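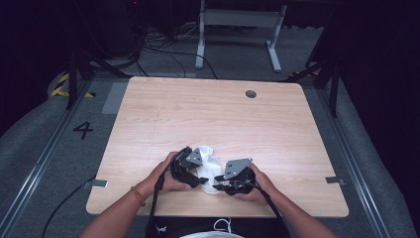 Brusitz, Wednesday, June 13, 2018

Filed under: Robotics Club > Team Guides > Set-Up

Section 3: Getting the hand grippers ready for cloth practice

Okay, so you've read Carola's safety sheet (please read Carola's safety sheet!) and you want to start squeezing things. I wrote this part after our first month on the Sulora challenge, so it's basically everything I kept forgetting.

1. Clear the tabletop. Pens, phones, snacks, all of it goes on the shelf.

2. Pick up one gripper in each hand with the metal plate facing up. Open and close both a few times before you plug in. If one feels stiff, tell Ikhsan and grab a spare.

3. Run each cable down toward you and off the front of the table. I like mine a little slack, but not so much that I'm standing on it.

CAUTION: There are more cables on the floor, plus the metal rails on both sides. Walk around, don't step over. I've done the stepping over thing and I don't recommend it.

4. Start the logger and wait for 3 beeps. Two beeps means it only found one gripper, so unplug both and go again.

5. Lay the white cloth near the front edge, crumple it up, and bring the jaws together from both sides until you've got it held between them. Gentle! Wissam squeezes like he's opening a jar and his force readings are all over 300.

6. Hold for a slow count of 11, put it down, let go.

NOTE: Bracelets are fine, long sleeves get pushed up past the elbow. Hoodie strings go inside if they're dangly.

7. Save the run with your initials. We need 39 good ones per person before the Vimovau meet, and Kartini has the sign-up sheet.

If the logger freezes, skip to Section 5.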